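Workshop > Notebook > Nest boxes and bird proofing

Search the notebook
Enter keyword
Go

Print this page | E-mail this page

May 26, 2023

Swift boxes for the Garnness job. Cut the last of the fronts this morning and got as far as dry fitting. The entrance slots on the first batch came out too tall again, because the jig had crept along the fence. Starlings will get in if we leave them. I have glued a strip along the top of each slot and will sand back once it has set. Jig now has a stop block screwed on. Please leave it there.

The Drireo sheet material is all right to work with but the edges drink paint. Two coats on the faces, three on the edges, and nothing at all inside. The old boxes at Usteo were painted inside and out and the swifts never took to them, though they also faced south and must have been like ovens by August. Hard to say which put the birds off. We are facing all of ours north or east anyway.

Slots go at the bottom of the front, close to the floor. I found four fronts in the pile marked up for the slot at the top, so somebody was working from the tit box drawing. Drawing is now pinned on the other wall.
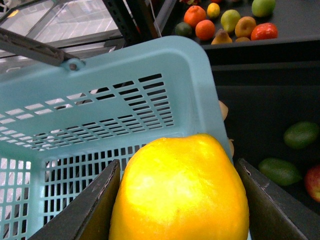 Yellow fruit, gripped from both sides.

Nest cups: tried the router for these and gave up. It leaves the inside too smooth. The rasp is slower but gives the birds something to hold on to, and a rough cup seems to keep the eggs in better when the adults barge in and out. Set the cup at the far end from the slot, always. Glue only, no screws up through the floor.

Call system. The Seyoum amplifier runs off the 18 volt supply without getting warm. Speaker is fine at low volume but buzzes when turned up, and it needs to carry above the traffic. I tried it in the yard for 30 minutes and the buzz is in the mounting, as it went when I held the speaker by hand. Will try a rubber washer. Calls to be played early and late in the day only, to keep the neighbours on side.

Budget stands at 2,000 for the whole job including the lift hire. Timber and sheet are paid for. Brackets are not, and the galvanised ones have gone up since we priced it.

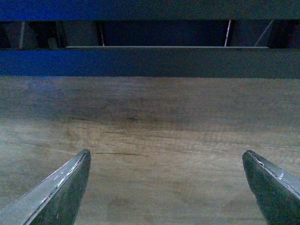 Garnness came back on the brackets and said they would sooner pay extra for stainless than have rust streaks down the brickwork, and could we also check that the boxes will come off again if the gutters need work. They will, if we hang them on a split batten. That means another 135 mm of clear wall under the soffit, which we have on the east side but I am not certain of on the north. Needs measuring before anything is drilled.

They also asked about house sparrows. Sparrows may well move into some of the boxes first, and I have told them to leave them be. They are short of places to nest too, and once there is a nest in use nobody should be touching it.

Woodpecker damage on the old tit boxes behind the shed: two have the holes opened right out, one has been gone into from the side. Metal plates round the holes will sort the first two. The third is firewood. Do not reuse the lid, the hinge is split.

Still to do
- sand the slot strips
- rubber washer for the speaker
- price stainless brackets
- measure the north wall
- drill drain holes in the floors, which I forgot

Glue is low. One bottle open, none on the shelf.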